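The deposit that never quite comes back

Oltholm put its bottle return scheme into service in September, and by the end of the first week the town council had already called it a triumph. I have been suspicious of first-week triumphs since I covered the parking app.

The idea is old and, on paper, hard to fault. You pay a little extra for your drink, you bring the empty back, you get the little extra returned. My grandmother did it with glass and string bags and never once heard the word "circular". What is new is the machinery of contracts around it. Oltholm's scheme is run by Stallora, a company that makes its money from handling fees and, less visibly, from the deposits people don't claim. The council says the two incomes are kept apart. When I asked to see how, I was sent a leaflet.

Smaranda Bucur runs a corner shop on the Trumidach road and is a collection point whether she likes it or not. Her back room, where she used to keep flour and cat litter, is now full of sacks waiting for the lorry. "They pay me per sack," she told me. "They don't pay me for the room." The lorry is meant to come twice a week. On my second visit she was still waiting for one that had been due before my first.

Stallora's answer is that small shops benefit from extra footfall. Bucur laughed at that for some time. People come in with a bag of empties, she said, take their coins and walk to the supermarket.

There is also the matter of what counts. A bottle must carry the right code, must not be crushed, and must have been sold inside the scheme area, the edge of which runs along the middle of a road. Buy your water on the north side and the bottle is worth something. Buy the same brand across the way and it is rubbish. Nelu Gavrilă, who drives a taxi and drinks a great deal of mineral water, keeps two bags in his boot and says he still gets it wrong.

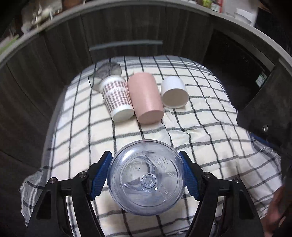
I was more interested in the money. According to the scheme's own notice to shopkeepers, a claim for missing payments must be lodged within 14 days, on paper, with the sack numbers attached. Thodoris Tzavaras, who has a kiosk near the bus station, has lodged 14 of them. He keeps the copies in a biscuit tin and has been paid on three. The others are "under review", a phrase he now uses at home when asked to wash up.

Han-gyeol Hwang, who speaks for Stallora in the region, was polite and quick to ring back, which is more than I can say for the council. He says late payments are a settling-in problem and that 101 shops have signed up. I asked how many had a choice. He said participation was "encouraged by the licensing framework". I read that back to him to be sure I had it right, and he asked if he could put it another way, and then didn't.

None of this means deposits are a bad idea. I have walked the canal path behind the Tănase mill every winter for years, and there is less in the water than there was. I would like to credit the scheme. The trouble is that the mill owners also put up a fence last spring, and the council has no figures from before the launch to compare with. It did not think to collect any. So we have a cleaner canal and two possible reasons, and a press office that mentions only one.

Sorin Zamfir, a retired accountant who reads council papers for pleasure, pointed me to page 251 of the budget annex. There, under "other environmental", is the line for unclaimed deposits. It is blank. Zamfir thinks the figure will turn up after the contract is renewed. He may be unfair. I have asked for it twice and been told it is commercially sensitive – an odd thing to say of coins that belong to whoever bought the lemonade.

My own view, for what it's worth, is that shops should be paid for their space, the boundary should follow something more sensible than white paint, and the unclaimed money should be printed in plain sight every month. Hwang told me he would "have no objection in principle" to the last of these. The council said it would look at it in the new year.

Bucur's lorry came while I was writing this. It took half the sacks.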